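Open Day at Trerside: Folding Laundry for the Robots

Posted July 4, 2026

The Trerside workshop in Brastport opened its doors to the public for one afternoon in June, and 225 people signed the sheet at the entrance. Most of them wanted to see a robot fold a shirt. What they got first was Chenxi Long, standing at a table with a gripper in each hand, folding clothes herself.

"People ask me when the robot comes out," she said when we sat down after the last group had left. "I tell them this is the part that has to happen before that."

Long runs the clothing work at Trerside. Her job is to record people doing household tasks with hand-held grippers that have the same kind of fingers a robot arm would use. The tags on top of each gripper let the software work out where the hand is and how it is turned. A finished recording goes into a set that is used to train a machine to make the same moves.

The clothing set stood at nearly 2000 folds on the day of the visit. Long would like a lot more. "Shirts are fine. Towels are easy. Soft things with no shape are where we lose time," she said. "You pick up a corner and the rest of it goes somewhere else."

Visitors were allowed to try. Long gave each group the same short talk: keep your wrists loose, do not squeeze hard, and put the cloth down before you let go of it. By her count 80 people had a turn, and the children did better than she expected. Adults tended to reach for the cloth with their own fingers and forget the grippers were there.

"They say it feels like eating with someone else's chopsticks," Long said. "After ten minutes it feels normal. After a week you go home and fold your own laundry badly."

She has been at it for two years. Before that she worked in a hotel laundry in Flanum, where she says she learned most of what she knows about fabric. She still folds a towel the way the hotel wanted it, in thirds and then in half, and had to learn a simpler fold for the recordings.

I asked her what makes a recording bad. She said hesitation is the main thing. If a person stops halfway to think, the machine may learn to stop there too. A dropped corner is less of a problem, provided it gets picked up again in a sensible way. Those recordings are kept and marked.

"I used to throw them out," she said. "Then we saw the arm drop a corner and just stay there. It had no idea what came next. So now we keep the mistakes if the person fixes them."

The arm itself was shown in the next room at three o'clock. It folded a hand towel twice and failed on the third try, when the cloth slid off the edge of the bench. The crowd clapped for all three. Long did not watch. She said she had another group waiting, and she has seen it drop towels before.

Not every question was a friendly one. One man wanted to know whether the work would put laundry staff out of a job. Long told him she did not know. "I worked with those people," she said to me later. "I'm not going to stand there and promise something -- I can't." She said the present system is too slow for a hotel in any case, and that a good folder would be through a whole cart while it did one pillowcase.

The next batch of recordings will be on children's clothes and fitted sheets. A second open day is planned at the Salcedo site, with sign-up at the front desk. 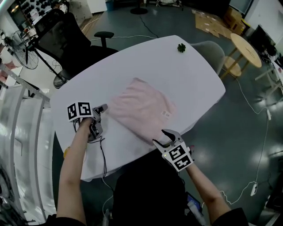
Vidar Viklund writes that he tried the grippers at the open day and got through one pillowcase before his thumbs gave out, and he would like to know if the Salcedo visit will let people have a second turn.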